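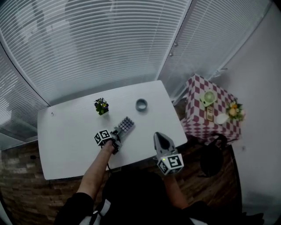 1 min read

Gratside Street Block Club - minutes, May meeting

I took notes again, so blame me for the spelling! We started at 7 and had the back room at Zivley Hall until 9.

Block party
The city wants our street closure form a month ahead, and I still have it on my kitchen counter (sorry, going in the mail tomorrow). We agreed to close Gratside from the Varela Avenue corner down to the mailbox. Tables and chairs from Farkov Rentals come to $189 with delivery, and everyone was fine with that. Long talk about the bouncy house - we're skipping it this year and putting the money toward ice cream.

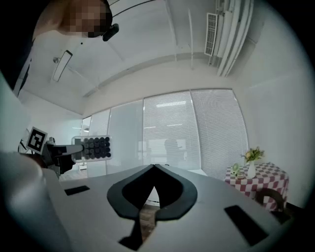
Yard sale
We have 11 houses signed up so far. Signs go up the night before, and please take yours down after, I was still finding them in the bushes last fall.

Money
We have $70 in the snack fund, separate from the party money. No change in dues.

Left over for next time
Speed bumps, the streetlight by the alley, and whether we want a group order of mulch. I'd like mulch, for the record.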